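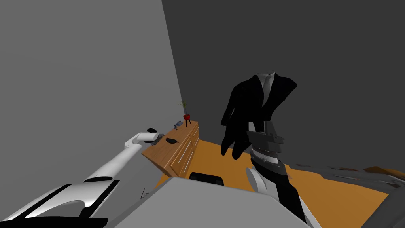

On m'a fait remarquer après le premier cours que le polycopié passait trop vite de la fibre au vêtement fini, et que l'on ne voyait pas pourquoi une veste se déforme alors que la laine, elle, reprend sa forme. La remarque est juste. La section 1 a été réécrite en conséquence.

Entretien et conservation des textiles
Séance 2 : la veste tailleur, structure et rangement
Version du 2019-09-01

1. Ce qui tient une veste

Une veste de ville est un assemblage de matières qui ne réagissent pas de la même façon. Le tissu extérieur, souvent une laine peignée, est souple et élastique. La laine doit cette élasticité à la frisure naturelle de la fibre et à la structure de la kératine. Suspendue dans un air un peu humide, une étoffe de laine froissée se détend d'elle-même.

L'entoilage n'a pas ce comportement. Trois constructions sont à connaître :
- entoilage traditionnel : la toile est fixée par des points de bâti et reste mobile par rapport au tissu ;
- semi-entoilage : toile cousue sur la poitrine et les revers, thermocollant en bas ;
- thermocollé : une toile enduite de résine est collée à chaud sur tout le devant.

Le thermocollé craint la chaleur et certains solvants. Quand la colle lâche par endroits, le tissu cloque, surtout sur la poitrine. Le défaut se corrige rarement bien.

La doublure, en viscose, en cupro ou en polyester, a son propre retrait. Si elle rétrécit plus que le tissu extérieur, l'ourlet remonte et la veste « tire » dans le bas. On vérifie donc toujours l'aisance de la doublure avant un nettoyage. 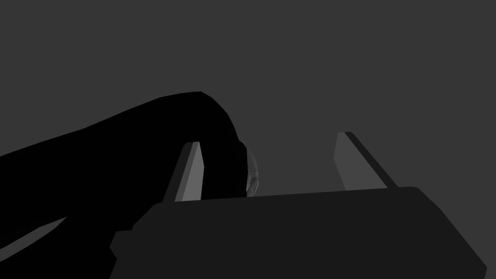
Faut-il laver une veste après chaque port ?
Un brossage et une nuit d'aération suffisent dans la plupart des cas. Le nettoyage à sec se réserve aux taches et aux fins de saison, avant le rangement long.

2. Le brossage

On brosse à sec, veste posée à plat ou sur cintre, poches vidées. Brosse en soies naturelles, pas de brosse adhésive sur les tissus grattés. On commence à rebrousse-poil pour soulever la poussière, puis on termine dans le sens du poil, de haut en bas. Insister sous le col, sur les rabats de poche et dans les plis de manche. Les œufs de mites se trouvent le plus souvent dans ces endroits-là.

Les velours font exception : brosse très souple, sens du poil uniquement.

3. Repassage

Fer réglé sur laine, pattemouille humide, pression sans glissement. On soulève le fer et on le repose. Les épaules se travaillent sur un coussin de tailleur, jamais à plat sur la table. Laisser refroidir la pièce avant de la déplacer, le pli se fixe à ce moment-là.
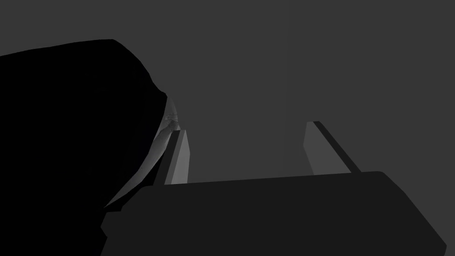 4. Suspendre ou plier

Se suspendent : vestes, manteaux, pantalons à pli. Se plient : tricots, jerseys, pièces coupées dans le biais, robes lourdement brodées. Un tricot suspendu s'allonge sous son propre poids et les épaules se marquent.

Le cintre d'une veste doit avoir des extrémités larges et arrondies et s'arrêter juste avant la couture de manche. Trop long, il pousse la tête de manche et crée une bosse. Les cintres en fil métallique rendus par les pressings ne conviennent pas au rangement.

Pour les pièces pliées, tiroir propre, papier de soie non acide dans les plis, les plus lourdes au fond. On change l'emplacement des plis deux fois par an. Le bois brut dégage des acides organiques : doubler le fond du tiroir d'un papier neutre.

5. Mites et humidité

Les larves de Tineola bisselliella se nourrissent de kératine, de préférence sur une laine souillée. Une pièce rangée propre est déjà en partie protégée. Le cèdre et la lavande ont un effet faible, qui baisse à mesure que l'odeur s'évapore. En cas d'infestation, on procède par congélation en sac fermé, deux semaines à −18 °C, et on attend le retour à température ambiante avant d'ouvrir le sac.
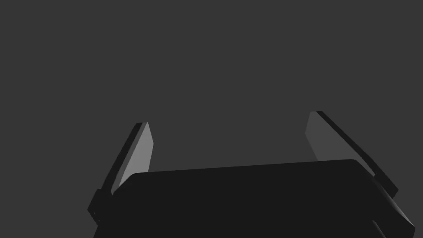 TRAVAIL À RENDRE

Relever l'étiquette d'entretien et la composition de 8 vêtements de votre choix, dont deux vestes au moins. Pour chacun, indiquer le mode de rangement retenu et le justifier en deux lignes. Les fiches types sont dans le classeur Brunden, page 177 pour les vestes. Dépôt en salle Oltau, version papier.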